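News > Press Releases > Home & Kitchen

Category: Company news, Housewares

Mirnine opens repair and spare parts service for kitchenware

Households will be able to order single replacement parts and send in worn items starting in March

WILTERSKA – Mirnine, the housewares retailer, will open a repair and spare parts service in March for the kitchen goods it sells. Customers will be able to order single parts by mail or bring items to the counter at the company's Wilterska store. The service covers 164 products at launch, including pans, kettles, dish racks, storage jars and hand tools.

Until now, Mirnine replaced faulty goods under warranty and did not offer repairs. Items returned with a loose handle or a missing foot were usually written off, even when the rest of the product was in good condition. The company reviewed 1630 returns before deciding on the new service and found that a missing or worn small part was the most common complaint.

The parts list includes lid knobs, handle screws, rubber feet, jar seals, kettle filters and drip trays. Most parts will cost less than $6. Orders placed before 2 p.m. will leave the warehouse the same day. Parts still under warranty will be sent at no charge, and the customer will not need to return the old one.

Repairs that need tools or a workshop will be handled by Alaoui, a metalware firm that already makes several of Mirnine's pans. Alaoui will re-rivet handles, straighten bent lids and refinish cast iron. It will also touch up the coating on wire goods where the damage is limited to the ends of the rungs. Customers will receive a price before any work begins and can ask for the item back if they decide against it.

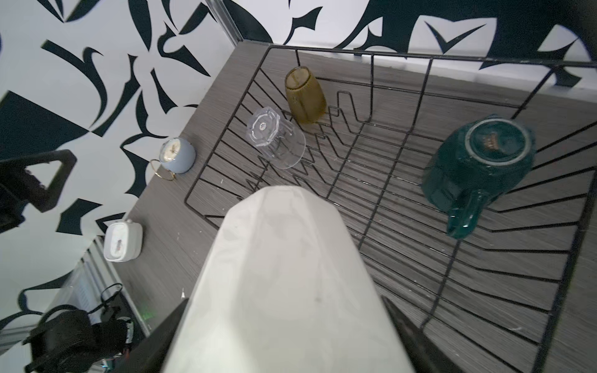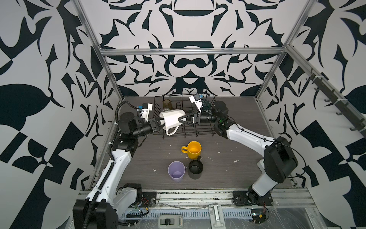

Dish racks have their own section in the parts list. Replacement feet will be sold in sets of four, and drip trays will be sold separately in two sizes. Racks with broken welds will not be repaired, but Mirnine will accept them for metal recycling at the store.

Glassware is not part of the repair service. Chipped or cracked glasses should not be used and cannot be fixed to a standard the company is willing to sell. Mirnine will instead offer single glasses from its current ranges, so that a customer who breaks one does not have to buy a full box. Single glasses will be available at the counter first and by mail later in the spring.

The service will also apply to the Ruvus range of storage jars and canisters, which Mirnine stopped selling two years ago. The company has kept a stock of Ruvus seals and clips and will sell them while supplies last. No further Ruvus parts will be made.

The repair counter will be open from 10 a.m. to 4 p.m. every Wednesday. No appointment is needed. Items should be clean and dry, and customers are asked to bring the receipt if they have it – a receipt is needed for warranty work but not for paid repairs. Most workshop repairs will take around 30 days, including transport in both directions.

A printed guide to finding the right part will be available free at the store. It shows where the product number is located on each type of item and how to measure lids and jar openings. The same guide will be included with parts orders.

Mirnine will review the product list in September and expects to add bakeware and small trays at that time. Electric appliances are not included and there are no plans to add them.

About Mirnine

Mirnine sells cookware, tableware and storage goods for the home. It employs 117 people at its store, office and warehouse in Wilterska.

Press inquiries can be made through the contact form on the Mirnine website.

Recent press releases

Mirnine extends warranty on cast iron pans
Wilterska store to open later on weekdays
New sizes added to storage jar range
Changes to delivery charges for large orders
Mirnine ends use of plastic film in glassware boxes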